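From: Nuno Godinho
To: Ostwood parcels list
Date: Wednesday, July 8, 2026
Subject: Re: Opening returns without cutting the contents

Laurinda Bastos wrote:

> We had another sliced item out of the Tarkotance returns, the third since
> April. The cut runs straight down the front of a folded cloth cover, so it
> was made through the center seam with the blade out too far. Can we agree
> on one way of opening the small boxes? At present everyone does it
> differently and the claims form has no line for "damaged by us".
>
> Also, should labels be kept or shredded? I have been told both.

Laurinda,

I went through the claims sheet last night. Of 29 damaged items, 20 were in boxes small enough to hold down with one hand. The big cartons are rarely the problem. They have filler under the flaps and people treat them with some respect. In the small ones the contents sit directly under the cardboard.

Proposed method for small boxes:

Put the box flat on the desk with the label up. Read the label and enter the return number before any blade comes out. Turn the box so that the seam you want runs away from you. Free hand flat on the box, behind the blade and never in line with it.

Extend the blade by one segment only. Single-wall board is thin and one segment is already more than enough. Cut the tape at the short ends first, then along the seam, with the blade held low – nearly parallel to the surface. If the tape goes all the way round the edges, cut the edges and leave the middle alone. Retract the blade before lifting the flaps.

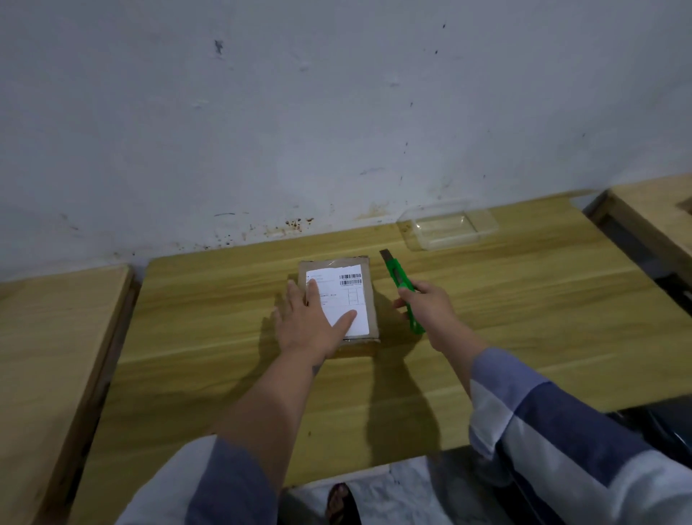

Charoen Duangkaew adds that the label side is the wrong side to start from. On most Tarkotance boxes the label is stuck across the seam, and cutting there goes through the barcode, after which the scanner refuses it and the number has to be typed by hand. Charoen would scan first, flip the box, and open it from the bottom.

I have no objection to that, provided the scan is done before the flip. The bottom seam on those boxes usually has a single strip of tape and opens more easily. The drawback is that contents packed top-up come out upside down, which matters for anything with loose parts in a tray. I suggest bottom opening for soft goods and top opening for the rest.

On labels: keep them until the return is closed, then shred. They carry a name and a full address. Peeling works if the label lifts cleanly; otherwise cut out the panel and put that through the shredder without the tape. Tape wraps around the rollers, and Zulmira has cleared them twice this month.

On blades: we have a pack of 700 on order, so there is no reason to keep working with a dull one. Snap it when it starts to drag on the tape. A dull blade needs more pressure, and with more pressure the depth is no longer under control. Snapped segments go in the lidded tin, not in the paper bin.

I will add a "damaged on opening" line to the form. Objections to the list by Friday, please.

Nuno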